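Pale wood tabletop

A pale wood tabletop is a light-coloured board used as the working surface of a table or desk. Sellers call it "Nordic", "blond" or "natural", words which have no agreed meaning and often tell the buyer little about the timber. Fine, closely spaced grain is usually offered as proof of quality, though it shows mainly how the board was cut.

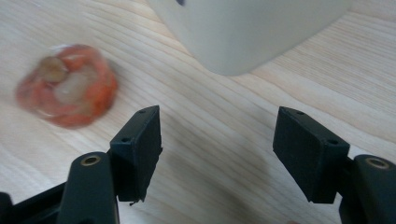 Pearce

Grain and finish

Cream bands alternating with tan streaks are typical of the look. Makers' claims about the finish deserve some doubt. A lightly sealed board can look much like a bare one, and the Drindberg catalogue used "untreated" for both until an April reprint. Korkmont advertised a top good for 2,000 wipes, but the test behind the figure was never published.

Holes

Some tops have a round hole drilled right through the board. It is commonly sold as a cable hole, whether or not any cable will ever reach it. Fliltier charged extra for one 6 cm across and described it as "ventilation" in the same leaflet. A hole does make the board harder to reuse, a point the leaflet left out.
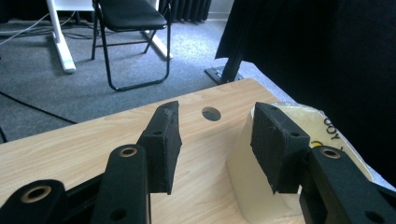 Care

Advice is plentiful and poorly supported. Oiling every 28 days is often repeated, mostly by firms that sell oil. A damp cloth is enough for ordinary dirt.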